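Home About Courses Storage Contact

About Wiltar

November 1, 2018 | By the Wiltar office
Filed under: Who we are, Cupboards and shelves

Wiltar is a small company that helps people put things away. We plan storage for kitchens, schools, offices and shared houses, and we run short courses on how to sort, shelve and pack everyday goods. Our rooms are at 422 Sutherland Road in Jurkard, on the ground floor.

Most of what we teach is done at a table, with a shelf and a bin.

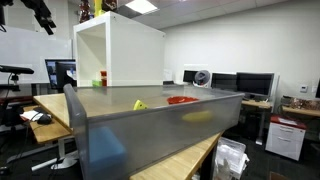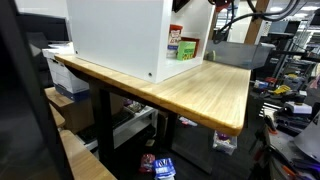 A white shelf unit and a grey bin on the light wood table.

How we started

Wiltar began as a house clearance and packing business. We boxed up kitchens before a move and unpacked them at the other end. Customers often asked us to come back a few weeks later, when the cupboards had filled up again and the tins were three deep. After a while we had more of that work than removals, and we sold the van.

The first course ran one August in a borrowed hall. We had two folding tables and a lot of cereal boxes. The folding tables have gone, and so have the cereal boxes, which attracted mice.

What we do now

Our work falls into two parts.

Planning. We visit, measure the cupboards and shelves, and ask what gets used every day and what gets used at Christmas. You then get a written plan with a drawing for each cupboard. We do not sell furniture and we take no commission from shops. If the shelves you already have will do, the plan will say so.

Courses. These last two hours and take up to 6 people. They are open to anyone, but we get a lot of school kitchen staff, people setting up a first home, and people who run food cupboards in church halls and community centres.

The Posia course

Posia is our own course and the one most people book. It uses an open white unit, a deep plastic bin and a mixed lot of goods. We like see-through grey bins for this. The walls blur whatever is inside, so you can tell roughly what colour and size a thing is without tipping everything out, and you still have to look over the rim to be sure.

The goods are mixed on purpose. A bin with nothing but boxes in it is easy to empty. Put a bowl in with them, and something wedge-shaped, and people have to decide what goes in first and what can sit on top. Bowls cause the most discussion. They take up a lot of room for what they are, and they will not stand next to anything.

The course goes in this order:

Take everything out and put it on the table.
Put like with like.
Stand the tall things up at the back, labels facing out.
Put the low boxes in front, where they don't hide anything.
Use the top of the unit for things you reach for often.
Whatever is left over goes back in the bin.

Then we mix it all up and swap places. The second go is usually quicker, though we don't time anybody.

Tables and shelves

We are often asked what we would buy. For a work table, choose one with rounded corners and a plain top in a light colour. Small things show up well against pale wood, and you will not bruise your hip on the way past. It should be deep enough to take a shelf unit with space left in front for sorting.

For an open cube, 800 mm off the floor is a good height for most adults. On a table it will be higher than that, so keep heavy goods in the lower part of the opening. White is easy to wipe and makes a dark corner less dark. Check the fixings twice a year – the bottom ones tend to work loose first.

For bins, look for a thick rim. Thin rims cut into your fingers when the bin is full, and they split at the corners. A bin that hangs over the end of a table should be pushed back on before you fill it.

Lidded boxes are better for things you won't need until next year. Write the contents on the side as well as the lid, or you will lose the label as soon as two are stacked.

Visiting us

The rooms are open on weekdays and there is step-free access from the yard. Ring the bell marked Wiltar and wait, as it can take us a minute to get to the door. Parking on Sutherland Road is limited to 2 hours, which is tight if you are coming for a course – the car park behind the library in Jurkard is a better choice.

We are glad to take unopened dry goods for the food cupboards we work with. Please check the date on the packet before you bring it, and leave glass jars at home.

Course dates are on the Courses page. Planning visits are booked by telephone.

Back to top Courses Contact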